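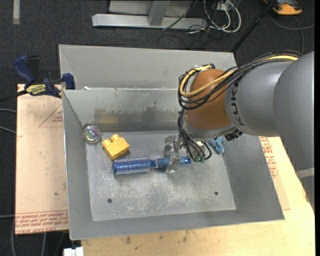

Timness, January 30, 2022

I have a confession to make, and some of you who write to me about this stuff are going to groan. I think most of us are teaching robots in the wrong mood! We sit down at the controls like we're taking a driving test. We want every grab to look lovely. Then we throw away the ones that don't, and we're puzzled when the robot falls to pieces the first time a hairbrush is lying a bit crooked.

I've been doing this kind of work at Clurnirton for a while now, mostly picking odds and ends out of metal bins. Hairbrushes, toy blocks, shiny round things that play tricks with the light, lumpy little toys that don't have a proper side to hold. You steer the arm down, close the fingers, lift, put the thing somewhere else, and do it again. If you've never tried it, imagine tying somebody else's shoes with a pair of pliers while looking over their shoulder. It's fun for the first hour (really!) and after that it's a job.

Take the hairbrush, since it's my favorite. There are two perfectly good ways to go at a round brush. You can take it by the handle, which is thin and friendly and gives the fingers something to close on. Or you can go for the head, which is fatter and covered in bristles and a little bit springy. When I started I was a handle person all the way, every single time, straight down from above. My recordings were gorgeous. They were also all the same recording, more or less, and I was very proud of them.

Then Érica Bittencourt sat down at my station one afternoon in September and did 12 brushes in a row, and I had to bite my tongue. She came in at odd angles. She nudged the brush with the side of the gripper first to see how it would roll. Twice she missed the handle, backed up, and had another go without stopping the recording. I asked if she wanted me to delete those. "Why would you delete the useful ones?" she said, and kept going.

I argued with her about that for most of a week, and I've come around to her side so completely that I'm now a bore about it. A robot that has only ever watched me get it right has no clue what to do a half inch away from right. It has never been there! It has never seen anybody get back from there, either. My neat recordings were like teaching a kid to ride a bike by showing them a video of somebody already riding.

Now, the other side has a point, and I don't want to be unfair to it. There's sloppy, and then there's sloppy. A person who is tired and poking around in the bin with no plan is teaching the robot to poke around with no plan. I've seen that too, and it's not pretty: the arm hovers and dithers and sort of pats the thing it's supposed to pick up. So when I say leave the mistakes in, I mean leave in the mistakes that somebody fixed. If you bumped the brush into the wall, gave up and hit stop, by all means toss that one.

Walls, by the way, are where I'd spend my time if I were setting up a new station tomorrow. Everybody's happy out in the middle of the bin floor. Push something up against a sloping side, or down into a back corner, and suddenly you care very much about how wide your gripper is and where your hoses are going. People will quietly shake the bin or slide the object back toward the center before they hit record. I did it for months. It feels like tidying up. What you're doing is hiding all the hard cases from the one student who needs to see them.

Then there's the question of hand or joystick, which gets people so worked up that I've stopped bringing it up at lunch. By hand, I mean taking hold of the arm itself and walking it through the motion. Cadwaladr (they were the first place to let me loose on a real arm, bless them) did everything that way, and I loved it. You feel the weight, you feel the moment the thing touches bottom. But your body is in the way the whole time, your own arms are doing half the seeing, and the robot isn't going to have those later on. From the controls you're stuck with more or less what the robot's got. It's slower and it's more annoying, and I've decided that annoying is fine. If I can't tell from my seat where the handle ends, I shouldn't expect the robot to work it out.

We used the Wurico controller for a stretch, with the two little triggers, and I'd never go back to the keyboard after that. My only gripe is that it makes you feel so smooth that you start showing off. (See above about the driving test.)

What I'd love to see, and I've been nagging people at work for it, is more than one teacher per task. Put up to 6 different people on the same brush and let them each do it their own way. Yes, the recordings will disagree with each other. Yes, somebody will have to sort through that, and it will probably be me. But I've watched enough hands on those controls to know that the careful ones and the quick ones and the nudgers all have something worth stealing, and right now we're mostly teaching our robots to be one guy on one good day.

I still take the handle first, mind you. Old habits! I just try to come at it from somewhere new each time, and when I miss I keep my thumb off the stop button and go get the brush.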